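Why Does Light Come Through Some Things and Not Others?

When I was little I had a blanket fort, and I spent a whole June vacation trying to make it completely dark inside. I used a bedsheet first. Terrible! The sun came right in and everything turned sort of milky. Then I put a wool blanket over the sheet and it got a lot darker, but I could still see my own hand. I was pretty annoyed, but I'd bumped into a good science question.

So let's talk about light and the stuff it runs into.

Light travels in straight lines until something gets in its way. After that, it can go through, bounce off, or get soaked up. Most things do a bit of all of these at once.

Clear glass lets nearly all the light go straight through, so you can look out and see the neighbor's cat. The word for that is transparent. A brick stops light completely, and we call that opaque (say it oh-PAKE). And then there's my favorite, the in-between one: translucent. Wax paper is translucent. So is a frosted bathroom window, and so was my bedsheet.

What's going on in there? Inside something translucent, light keeps bumping into tiny bits and getting knocked off in new directions. It zigs, it zags, and it comes out the other side all jumbled up. You still get the light, but the picture of what's behind it is scrambled. We say the light has been scattered.

Scattering is handy, too. A bare bulb hurts your eyes, but put a paper shade around it and the light spreads out soft and even. The library in Westberg, where I go to write, has a big frosted skylight for just that reason (no glare on the pages, hooray).

Want to try it? You need a flashlight, a dark room and 2 sheets of plain white paper. Shine the flashlight through one sheet onto a wall. Now add the second sheet. Dimmer, right? Now put one drop of cooking oil on a sheet, rub it in and hold it up to the light. The oily spot glows brighter than the rest! Oil fills the little air gaps between the paper fibers, so the light doesn't get knocked around so much.

Color can sneak in as well. A yellow panel soaks up most of the blue light and lets the rest through, so a wall of lit-up yellow panels looks warm, a bit like honey.

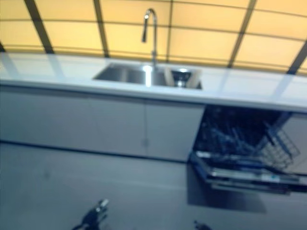

Seok: I tried the oil spot and it worked, but when I put the paper on my dark desk the spot looked darker than the rest. Is that because more light goes through it and less bounces back to me?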